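From the Kitchen Table: The Soup Swap, Five Winters On

Hello again, neighbors, and thank you to everyone who wrote in after the July newsletter asking whether the Dalum Street soup swap would be starting up again once the weather turned. It will! We are back on the first Wednesday the furnace kicks in (you all know the rule by now, and you all know whose furnace we go by), and I wanted to use my corner of the newsletter to tell newcomers how it works, and to remind the old hands of a few things we tend to let slide by midwinter.

For those who have moved in since spring, the swap is very simple. You make one big pot of soup, whatever kind you like, and you ladle it into quart containers. You bring those containers to my porch, and you go home with the same number of containers, all filled by other people. I started it the winter I had my knee done, when I could stand at the stove for one good stretch a week and no more, and I got so tired of eating my own split pea for days on end that I called across the fence to ask if anybody wanted to trade. There were 2 of us that first week. Last winter we had 15 households on the list, and I had to borrow a second folding table.

Now, about the soups themselves. I love every one of them and I would never tell a person what to cook, but I will say that we had a run of butternut squash last year that tested my affections. If you have a squash soup in mind, drop me a note beforehand and I will let you know how many are ahead of you. What we never seem to have enough of is plain chicken broth with things in it. Noodles, rice, little dumplings, I don't care. The chicken soup is always gone before I have my coat buttoned.

Armelle Bodin's fish chowder will be back as well, and she has asked me to pass along that she now makes it without the bacon so that more of you can have it. She puts a bit of smoked paprika in instead, stirred into the butter before the onions go in, and I had a bowl of the new version at her house a couple of weeks ago and went back for seconds while she was still on her first. She also wants her blue lids returned. I am not pointing fingers, but I did find three in my own cupboard, so please check yours.

A word on freezing, which is the thing I get asked most. Leave room at the top! Soup swells when it freezes, and a container filled to the brim will pop its lid and leave you with a frozen puddle on the bottom shelf (my mother would have called it a lesson, I called it a Sunday afternoon with a butter knife). A thumb's width is plenty. Cream soups and potato soups get grainy in the freezer, so if that's what you are bringing, write EAT SOON on the lid in big letters. Bean soups and most tomato soups freeze beautifully. Noodles go to mush, so either eat those first or pack the noodles in a little bag on the side, the way the Tanguy family does. I wish I had thought of that years ago.

Labels, please, every container. Masking tape and a marker will do it. Put down the name of the soup, the day you made it, and anything in it that a neighbor might need to steer clear of, especially nuts, milk, shellfish and wheat. Last winter somebody brought a lovely brown soup with nothing written on it at all, and we ate it at our house and enjoyed it very much, and to this day I could not tell you what it was.
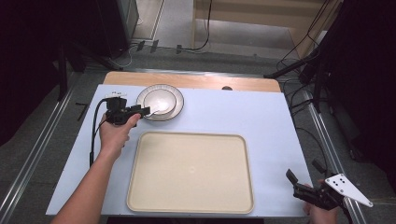 Then there is the matter of cooling it down, and I am going to be a nag on this one. Please don't bring hot soup straight off the stove and set it in a box with everybody else's cold ones. Divide it into shallow pans when it's done, let the steam come off, and get it into the refrigerator the same evening. If you are cooking a really big batch, set the pot in a sink of ice water and stir it every so often. It goes much faster than you would think, and it's a fine job to hand to a child who says there is nothing to do.

If you can't cook one week, you can still come. Bread counts. So does a pan of cornbread, or a jar of pickles, or a bag of those good crackers. We worked out long ago that one loaf trades for one quart, and so far there have been no arguments over it. And if you are under the weather, or have a new baby in the house, or it has simply been a rotten week, call me and I will set a quart aside for you and bring it over myself, no trade needed.

Drop-off is at 5 and pickup runs for 60 minutes after that, so there is time to stop and visit if you would like to, and I hope you will. I'll have the porch light on and a pot of cider going. Park on the even side of the street if you can, bring a sturdy bag or a box with a flat bottom, and do wear your boots, as my steps are slick from the first frost until April.

To get on the list, put a note through my door or catch me out with the dog. And look for those blue lids!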